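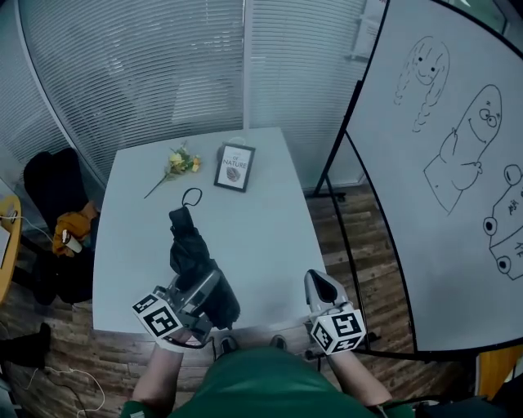
How to Reset a Small Meeting Room in One Short Session

I have a thing about small meeting rooms. They start out so nice, and then a few months go by and they turn into the spot where umbrellas go to retire. Ours at the Dedcombe office has a white table, a whiteboard on an easel, a couple of black office chairs and a round table off to one side, and I swear it can go from tidy to chaos over one lunch hour!

I've been doing the reset myself since January and I've got it down to 11 minutes if I don't stop to chat (I usually stop to chat). What you need: a damp cloth, a dry cloth, a tray or shallow box, a whiteboard eraser and two or three hook-and-loop cable ties.

Step 1. Start with the chairs
I know, everybody wants to start with the table. But chairs are where people drop things, and you'll want the seats free to park stuff on later. We had an orange something-or-other scrunched up on one of ours with a little white cup sitting there too. Cups go to the kitchen first, before anybody sits down in a hurry. Clothing gets folded and goes on the coat hooks by the front door. I give it until the end of the month, and then it goes in the lost and found bin.

Step 2. Deal with the umbrella
If it's damp, open it and let it dry somewhere out of the way. Once it's dry, shake it so the panels hang loose, smooth each one flat in the same direction, then roll the whole thing snugly around the shaft and fasten the strap. A wrist loop is great if you have a hook. I bought a stick-on one for $5 and it's still holding. 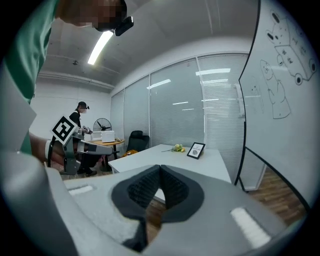 posted by the Breteck Lane Tidy Desk blog

Step 3. Clear the long table all the way
Everything off, even the pretty things. Put it all in your tray and wipe from the far side toward you, damp cloth first, then dry. White tables show every streak, so go easy on the spray. I used to squirt it straight onto the tabletop and spent twice as long buffing - now I spray the cloth and it's so much quicker.

Step 4. The round table
I treat this one as the landing pad for whatever has a plug. We keep a black desk fan over there, and it's fine sharing the space with a couple of white boxes as long as nothing is pushed up against the guard. Unplug the fan before you dust it! A soft paintbrush gets between the wires of the guard better than any cloth I've tried.

While you're over there, look for loose cords. If a white cord is lying across the floor, pick it up, loop it loosely and tie it to a table leg or run it along the wall.

Step 5. Put back the nice stuff, but only two pieces
My rule is one thing that's alive-looking and one thing in a frame. For us that's a little bunch of yellow flowers and a small black picture frame with the word NATURE on the card. I tried adding a candle and a bowl of pebbles from the Moffat catalog once and it looked like a gift shop, so back they went.

Stand the frame toward the far side of the table and angle it a bit so people walking in can see it. The flowers can lie flat next to it if you don't have a vase handy, and I kind of like them better that way.

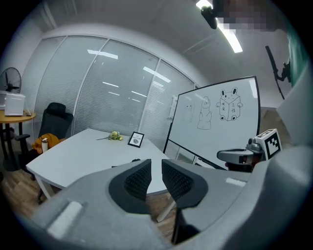 If your flowers are fresh, of course, they need water, so a short heavy glass is the way to go. Nothing tall, or you'll be peeking around it all through the meeting.

Step 6. The whiteboard
Okay, so this is where I get soft. Our board is full of cartoon doodles, there's a smiling girl with long braids and a tall goofy creature with big round eyes, and I can't bring myself to wipe them. What I do is snap a picture on my phone, wait for someone to need the board, and then erase. Old marker that won't budge usually comes off if you scribble over it with a fresh dry-erase marker and wipe right away. Check the easel legs too. Ours like to creep out to where people walk.

Step 7. Blinds and floor
Close the blinds and run a dry microfiber mitt along the slats from the top down, then tilt them the other way and do it again. Curved glass walls look fancy, but wow, that's a lot of slats. Sweep last, and get under the tables.

How often? Once a week for the quick version, and the blinds once a month. If your room gets heavier use, like the one at our Jotanthorpe branch, do the table and chairs every evening at 5 and leave the rest for when it's quiet. Oh, and wash the cloths without fabric softener, or they'll smear next time.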